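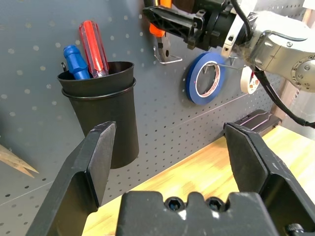

Tema 4. Montaje del puesto de dos brazos en el taller

Apuntes de la asignatura de Automatización para el taller compartido Tolentino. Redacción: Maricel Lumanlan. Versión del 10 de mayo de 2020.

4.1 Qué se monta en este tema

En el tema anterior quedaron fijadas las bases y tirado el cableado de alimentación. Ahora se trabaja con los dos brazos enfrentados al panel perforado y con la pinza paralela de dos dedos ya atornillada. La tarea de referencia es sencilla: un brazo descuelga una herramienta del panel y la deja sobre la mesa, y el otro la recoge y la devuelve a su sitio. Quien monte el puesto en casa con un solo brazo puede saltarse el apartado 4.5.

Los planos de la placa de adaptación están en la carpeta Cadska del servidor. La controladora es la Dreren de dos canales. El programa de calibración es Mastach; conviene instalarlo antes de venir al taller, que la conexión va lenta por las tardes.

4.2 Panel y herramientas

El panel va vertical, detrás de la mesa. Las herramientas que se usan en las prácticas son de uso corriente: destornilladores en un vaso portaherramientas, alicates colgados de un gancho de alambre y rollos de cinta. Tres observaciones sobre la colocación.

Los destornilladores se guardan con el mango hacia arriba. La pinza los toma por el mango, con los dedos a ambos lados y entrando desde arriba. Si hay dos en el mismo vaso se apoyan uno en otro y el segundo se mueve al sacar el primero, por lo que la posición guardada deja de servir. En las primeras pruebas se deja uno solo.

Los alicates cuelgan y oscilan. Después de cada contacto hay que esperar a que se paren. En el programa de ejemplo la espera es de 2 segundos.

Los rollos de cinta se sacan tirando hacia delante, en la dirección de la varilla que los sujeta. Un tirón hacia arriba dobla la varilla o saca el gancho de su agujero.

4.3 Comprobación de la pinza

Se hace con la alimentación cortada y se repite cada vez que se desmonta un dedo.

1. Revisar los tornillos de cabeza hexagonal interior del cuerpo de la pinza. Se aprietan a mano con la llave corta, alternando uno y otro.
2. Mover los dedos hasta la apertura máxima y volver a cerrarlos. El recorrido tiene que ser continuo. Si se nota un escalón, limpiar la guía.
3. Cerrar sobre una tira de papel y tirar de ella. Debe quedar sujeta en toda la altura del dedo. Si solo agarra por un extremo, los dedos no están paralelos.
4. Mirar las caras de los dedos. Los arañazos en la superficie negra no afectan al agarre. Una rebaba sí, y se quita con lija fina.
5. Dar alimentación y leer el valor de apertura en Mastach. Anotarlo en la hoja del puesto.

En el puesto del taller la lectura con la pinza abierta es 591 (unidades del codificador, sin convertir). Cada montaje dará la suya. Lo que importa es que se repita de un día a otro.

4.4 Cámara de muñeca

La cámara pequeña se monta junto a la pinza y mira hacia los dedos. Con la pinza abierta deben verse los dos dedos en la parte baja de la imagen, uno a cada lado, y el cuerpo de la pinza entre ambos. El resto de la imagen queda libre para el panel y la mesa. Si un dedo ocupa mucho más que el otro, se afloja el soporte y se gira antes de calibrar.

La cámara se calibra después de apretar el soporte. Quien lo hizo al revés en octubre tuvo que repetir la práctica entera.

4.5 Zona común de los dos brazos

Cuando el segundo brazo se acerca al panel tapa parte de lo que ve la cámara del primero. Los alicates pueden quedar ocultos en parte detrás de la otra pinza, y entonces el detector da una posición desplazada o ninguna. La regla del programa es que solo un brazo entra en la zona del panel; el otro espera retirado hasta recibir la señal de paso.

El cable del segundo brazo se deja con un bucle suficiente para el giro completo de la muñeca. Antes de lanzar un programa se recorre la trayectoria a velocidad mínima, mirando el cable y no la pinza. Si roza un gancho, se cambia la trayectoria o se mueve el gancho. No se sujeta el cable con cinta al panel.

Distancia mínima programada entre las dos muñecas: 200 mm.

4.6 Trabajo para entregar

a) Hoja del puesto con la lectura de apertura en tres encendidos distintos.
b) Croquis del panel con la posición de cada gancho, referida al agujero superior izquierdo.
c) Registro de diez recogidas del destornillador, con los fallos anotados y la causa probable.
d) Solo para puestos de dos brazos: esquema de la señal de paso.

Los archivos se suben a la carpeta del grupo en Cadska. Las dudas sobre la controladora Dreren se tratan al comienzo de la próxima sesión.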